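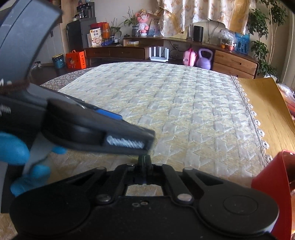 Vis, pivots et housse à motifs beiges.

Le club de cricket Golleo recrute des joueuses et des joueurs — débutants bienvenus !

La reprise approche et nous avons très envie d'agrandir le groupe. Golleo, c'est un club amateur qui joue au cricket en français, en anglais, parfois en ourdou quand le match se tend, et qui accueille depuis ses débuts des gens qui n'avaient jamais tenu une batte. Pour la saison prochaine, nous montons une deuxième équipe mixte et il nous manque 12 personnes, tous profils confondus : lanceurs, batteurs, gardiens de guichet, et même ceux qui ne savent pas encore ce qui leur plaira (c'était le cas de la moitié de l'équipe première).

Ce que nous cherchons

Aucun niveau n'est exigé. Si vous avez pratiqué le baseball, le tennis ou le handball, vous aurez sans doute déjà un bon bras et de bons appuis. Si vous n'avez rien pratiqué du tout, venez quand même, on reprend tout depuis le début : la prise de batte, la course d'élan, le lancer bras tendu, et cette fameuse règle du leg before wicket que l'on finit toujours par comprendre au troisième match. Il faut avoir 16 ans révolus. Pour les mineurs, une autorisation parentale est à remettre dès la première séance.

Nous aimerions aussi trouver deux personnes pour la feuille de score. C'est un rôle formidable pour qui aime les chiffres et suit le jeu de près ! Notre record de la saison passée tient toujours : 133 courses en une seule manche, contre Flinthorpe, avec un dernier over que tout le monde raconte encore à sa façon.

Les entraînements

Deux séances par semaine, à partir de 18 h 30, sur le terrain derrière le gymnase. En cas de pluie, on se replie à l'intérieur avec des balles souples. Comptez deux heures, échauffement compris. Les matchs se jouent d'avril à septembre, le plus souvent l'après-midi, et les déplacements se font en covoiturage. On ne vous demandera pas d'être présent à chaque rencontre, mais prévenez-nous assez tôt si vous ne venez pas — à dix, c'est nettement plus dur de tenir le champ extérieur.
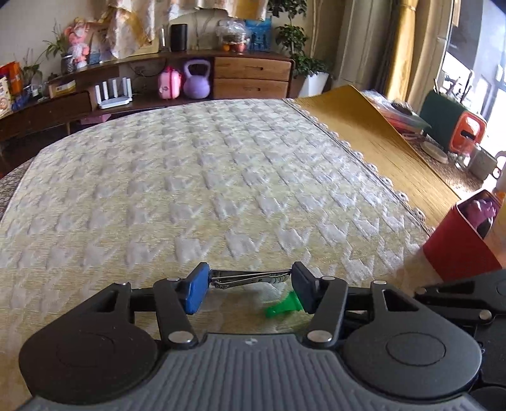 Un petit outil en métal argenté entre deux patins bleus, au-dessus de la nappe.

Le matériel

Les battes, les jambières, les casques et les gants sont prêtés par le club pendant toute la première saison. Prévoyez des chaussures de sport à semelle qui accroche, une gourde et une tenue claire. La coque de protection est personnelle et obligatoire pour les batteurs. Notre partenaire Mukix fournit les maillots, à récupérer au local une fois l'inscription validée.

Le tournoi Żak

Les nouveaux pourront s'inscrire dès leur arrivée au tournoi Żak, que nous disputons en juin. Format court, 10 overs par équipe, beaucoup de matchs dans la journée et une ambiance que nous adorons. L'an dernier, 923 courses ont été marquées sur l'ensemble du tournoi, et nous comptons bien y apporter une plus grosse part cette fois !

Pour participer

Trois séances d'essai gratuites sont ouvertes en mars, sans engagement. Écrivez-nous par le formulaire de contact du site en indiquant votre prénom, votre âge, votre expérience éventuelle et la taille de gants si vous la connaissez. Réponse sous une semaine. Un certificat médical ou le questionnaire de santé sera demandé à l'inscription définitive, pas avant.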